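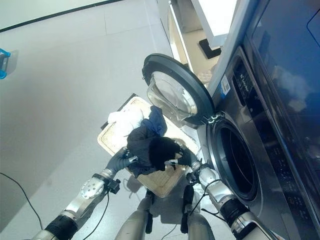
Home Contents Previous section Next section References

3. Why black clothes go grey

3.1 Colour loss at home

Black cotton is a wonderful thing to study. Any change in a black shirt shows up early, and people notice it well before they notice the same change in blue or brown. Most of the households we spoke with in Dellport had a favourite black item they had stopped wearing outside the house, and nearly everyone had a theory about what had gone wrong. Hot water was the usual suspect. Detergent came next, then the dryer, then the sun.

We think the answer is more interesting than any one of these. A garment can look grey while still holding most of its dye. Rubbing lifts short fibres from the surface of the yarn, and those loose ends scatter light. To the eye, a fuzzy black and a faded black are very hard to tell apart, but under a hand lens the difference is lovely and clear.

To separate the two effects, we washed matched panels of black jersey, cut from a single bolt supplied by Hestis. One set went through the normal cycle at 900 rpm in a front-loading machine. A second set was soaked at the same water temperature, for the same length of time, with no tumbling at all. Both sets were dried flat indoors, and colour was read after every wash.

The soaked panels kept their depth of colour far longer than we expected. The tumbled panels had a visible bloom of fuzz after 6 washes, and by the end of the trial 58 per cent of their measured lightening could be removed by shaving the surface with a fabric comb. We were delighted by this result and repeated it with a second bolt, which behaved the same way.

3.2 Sorting and load size

Dark items are often gathered in one place before washing (Figure 1), and this is a good moment to turn them inside out. The rubbing still happens, but it happens on the side that is never seen. In our home diaries this habit did more for colour than the choice of detergent.

Load size matters too. A crammed drum rubs cloth against cloth for the whole cycle, while a very small load lets each piece slap against the metal. A drum filled a little past halfway gave the best readings.

Figure 1. Black garment in a woven laundry basket beside a front-loading washing machine with its door open.

Anas Bennani ran the diary study, which gathered over 100 entries and is described in Section 4.

Related sections
Hard water and towel softness
Line drying in cold climates
What lint can tell us about wear
Measuring colour with a flatbed scanner

Last updated: October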